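Spent this month collecting demonstrations for the table-setting task at Fikura. Some notes while I still remember them. 1/

The job: get an arm to put cutlery where it belongs next to a cup and saucer. We teach it by hand. You hold a gripper, do the task yourself, and the recording becomes the training data. 2/

I started on remote control with the Clastis rig. It works, but I was slow on it. Picking up one fork took me long enough that my shoulders hurt by lunch. With the hand-held gripper I can do the same pick in a few seconds. 3/

Target was 50 good demos per object. I threw out the first 6 of mine. I was moving like a person in a hurry, and half of the grasps were off to one side of the fingers. 4/

Things that helped: start every demo from a different spot. Pause a little before closing. Don't correct a bad approach by twisting your wrist at the end — the arm will learn the twist. 5/

Spoons are the worst so far. The handle is thin, it sits almost flat on whatever it's on, and the bowl is a mirror, so its look changes every time you move under the lights. Forks gave me much less trouble. 6/

I also stopped picking at the middle of the handle. Grabbing there made the bowl swing when I lifted. Further down is better for placing, but you have to close squarely or it rolls out. 7/

Someone asked if the background matters. I vary it. Trays, bare table, a placemat, a tray with a drawing on it. If every demo has the same plain surface, the policy gets confused by the first pattern it meets. 8/
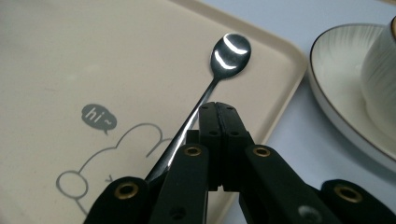 Spoon on the bunny tray, cup and saucer to the right. 9/

Ran a first policy from the Deteck scripts on three spoon placements. It got two. On the miss it closed early and pinched air just above the handle, and then carried the air very carefully over to the saucer. 10/

Early closing is probably on me. I went back through the recordings and in a lot of them I begin to squeeze while I'm still moving down. Redoing those with a full stop first. 11/

Ghiță (our second arm) gets the same data next week. Different mount height, same fingers. I expect the approach angle to need work. 12/

Teaspoons after that. They're shorter, so there's less handle to work with. Will post the numbers in November if I have enough runs by then. 13/13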